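Omberg Computer Recycling
Gallery: Processors and sockets

Omberg takes in desktop computers from offices and schools and sorts them for reuse. This page covers one job on the bench, the processor and its socket. Other galleries deal with power supplies, hard drives and cases.

The desktops in the current batch came from the Reddy warehouse. There were 158 of them, and 51 have been through the bench so far. Each one is opened, dusted and given a number before any part is touched. The fans and heat sinks go in a separate tray.

Click on a picture to see it larger. 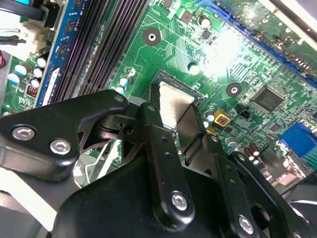 The green motherboard, with the black memory slots beside the CPU socket.
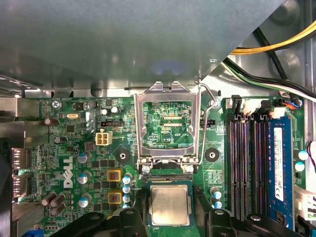 Dell board with the socket's load plate flipped fully open and the processor just beneath it. The label XDP_CPU is printed on the board.
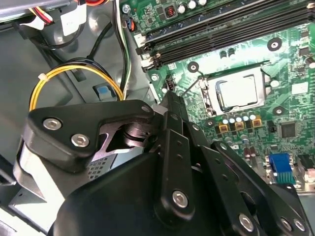

Processor in the socket, with the retention lever down the left side and four memory slots above.
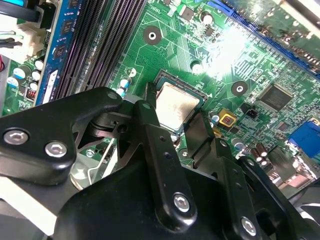
Processor in its socket again. The blue RAM module is in the leftmost slot.

The contacts in this type of socket are fine springs and they bend easily. A bent one can sometimes be straightened under a magnifier, but it is slow work and we don't do it for boards of this age. Boards with damaged sockets go to Grutis for metal recovery, along with cracked cards and dead power supplies.

Old thermal paste is wiped off with isopropyl alcohol and a lint-free cloth. Processors are held by the edges and stored in plastic clamshells, labelled with the number of the machine they came from. Please don't send us loose processors in envelopes or sandwich bags. We received 3 that way in April and none of them worked.

Tested machines are fitted with a new drive and sold through the Tustov shop at the front of the building. Colour of case and amount of memory vary, so check the tag before you buy.

Gallery last updated Wednesday, October 30, 2019

Next gallery: Memory and cards
Back to all galleries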